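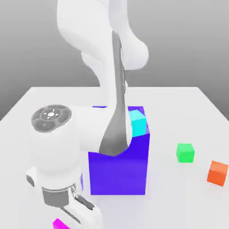
Simulated cell vs. what the operators end up doing

Forum: Workplace Automation > Integration and Staffing
Started Sunday, September 19, 2021

flangebolt wrote:
Small-parts kitting at Skarnuvley. We're moving bench 3 from hand loading to one arm with a two-stage pick: small blocks off the table, then small blocks off the top of the tall fixture block. The scene at the top is the sim we use for path checks. Cyan part sits on the fixture, the green, orange and magenta ones are on the table.

The vendor line, which management has repeated, is that the bench goes from two people per shift to none. My estimate is one person shared between two benches, doing replenishment, fault recovery and first-article checks. I'd like numbers from anyone who has run a similar cell for more than a few months. Specifically, where did the labor hours go?

Secondary question: how close do you let the forearm run to a tall fixture in sim before you call the path bad?

palletjam wrote:
Second question first. In your picture the gray link is right down on the top edge of the blue block with the cyan part tucked in next to it. I would reject that pose. We use 18 mm minimum to anything taller than the gripper flange and we don't make exceptions for fixtures, because fixtures get swapped and the replacement is never the same height.

Labor: we cut one of two positions. The remaining operator's job changed more than the one we removed.

flangebolt wrote:
That pose is on the reject list, agreed. 18 mm is more than I have if the block stays at its present height. I can lower it, but then the people on the manual bench next door can't share it.

oring_61 wrote:
Then don't share it. Shared fixtures between a manual bench and a robot bench cost us most of March. The manual side shims things. They have always shimmed things, and it works fine for a person.

palletjam wrote:
Seconded.

kittingline_b wrote:
I work a bench like this, on the operator side, at the Jurnport plant. Some hours from our own log, averaged per shift after the changeover:

Replenishing parts: 3 hours
Clearing faults and restarting: 61 minutes
First-article and spot checks: just under an hour
The rest: walking, paperwork, covering the other bench

Before the arm I placed parts all shift. Wrists are better. The part I didn't expect was that I now get pulled in two directions when both cells stop together, and the stops are short, so on the chart it looks as if I have plenty of slack. Our supervisor read that chart and added a third cell. That lasted 6 weeks.

flangebolt wrote:
Useful, thank you. Were the fault clears logged by cause?

kittingline_b wrote:
By code, and the code is often wrong. "Part not present" covers a missing part, a part turned too far for the fingers, and a part somebody set down outside the pick area. We asked for three codes. We got a free-text field, and it's mostly blank.

Look at your own layout. The orange one is turned compared to the edge of the table. If the program expects it square, that will be a fault, and whoever is on shift will walk over and nudge it.

flangebolt wrote:
Pick angle comes from vision, so rotation is handled in theory. Placement outside the area isn't.

sched_and_cost wrote:
I'll disagree with the general direction here. The zero-operator figure isn't dishonest, it's a different boundary. The bench needs no operator. Replenishment belongs to material handling and goes on their budget. If you charge it to the cell you will never justify a cell.

oring_61 wrote:
The person pushing the cart has the same two feet either way. If material handling didn't get headcount, you moved the work and didn't fund it.

sched_and_cost wrote:
In our case they did get headcount – half a position. I accept that it's often skipped.

kittingline_b wrote:
Half a position at your site. At ours it was "absorbed". Also, the pay grade didn't move. I can jog the arm, re-home it, swap fingers and read the fault screen, and I'm graded the same as when I placed parts by hand. Two people from our line left over exactly this. If you are writing the proposal, put the grade in it at the start. It is much harder to add later.

palletjam wrote:
Same experience on grading. What worked for us was defining recovery as a certified task with a sign-off sheet. HR could then attach a grade to something. Took two quarters.

torque_arm wrote:
On the sim: are you running it with clean lighting and a bare table the whole time? Our integrator (the Vatura project, if anyone here was on it) tuned everything in a render as tidy as that one, and the vision results on the floor were up to three times worse on missed picks. Overhead lights and scuffed trays. The operators spent the first month compensating for it by hand, and the reports showed the cell meeting target.

flangebolt wrote:
Path checks only, so far. The vision side hasn't been tuned in sim. I take the point about operators masking it. How did you separate the two in the reports?

torque_arm wrote:
Counted gate openings. Every hand assist needs the gate open, and the safety controller already timestamps it. No one has to type anything.

kittingline_b wrote:
Please tell the people on the bench before you do that. Ours learned about gate counts from a slide, and for a while after that they stopped helping the arm at all.

torque_arm wrote:
Fair. We told ours up front and had no trouble with it.

sched_and_cost wrote:
Gate counts are good data. I'd still want the cause codes fixed first, otherwise you have a number and no idea what to spend money on.

flangebolt wrote:
Current plan: dedicated lower fixture, 18 mm clearance, split the part-not-present code, gate counts announced before start. Staffing line stays at one person across two benches, with recovery listed as a certified task and the grade left for HR to fill in. The Messina line is next after this one and will inherit whatever we write down, so I'm holding the proposal until the material handling hours are in it.

oring_61 wrote:
Put the finger swaps in those hours too. They're missing from every proposal I've been sent.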